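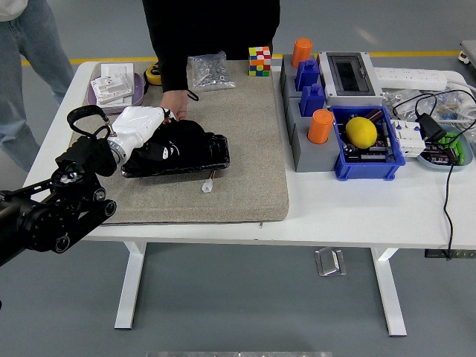
Figure 3. The shared table at the Abreu workshop, with the mat on the left half and the fixture, bin and electrical parts to the right.

4.2 How things settle on a shared table

I should say straight away that I came to this part of the study with a hunch, and the hunch was wrong. I thought people would sort by kind – electrical bits together, fixings together, odds and ends somewhere else. Leonilde Valente had warned me they wouldn't, and she has been kind enough not to bring it up since.

Figure 3 gives a fair idea of what we were dealing with. The switch or socket plates have a tray to themselves at the back of the mat, with a tape measure next to it, and the small screws and nuts are in a clear bag a bit further along. So far so good for my hunch! But then there's a Rubik's cube right beside the screws, and over in the blue bin a yellow lemon-shaped thing is sharing with a pile of dark electronic parts. The power strip, the bags and cables and the circuit breaker unit have all ended up over on the right.

When I asked Belmiro Pacheco why the bin was so mixed, he said it was the bin for "things I'd be cross to lose". I rather like that as a category, and it came up again and again in our 33 interviews (in different words, obviously). People sorted by how soon they'd want a thing, or how easily it would roll off, far more than by what it was. Idalina Garcia even had a name for the mat, "the polite bit", meaning you don't leave your stuff there when you've finished.

We coded 183 notes from the interviews and Zeyu Wei went through the lot a second time without seeing my labels. We disagreed on five, all of them to do with bags. Is a clear bag a container, like a tray, or just a wrapper that travels with its contents? I said container and Zeyu said wrapper, and after a long lunch we went with Zeyu – it made the comparison with the Runik workshop much easier, where hardly anyone uses trays. I come back to the bags in Section 5.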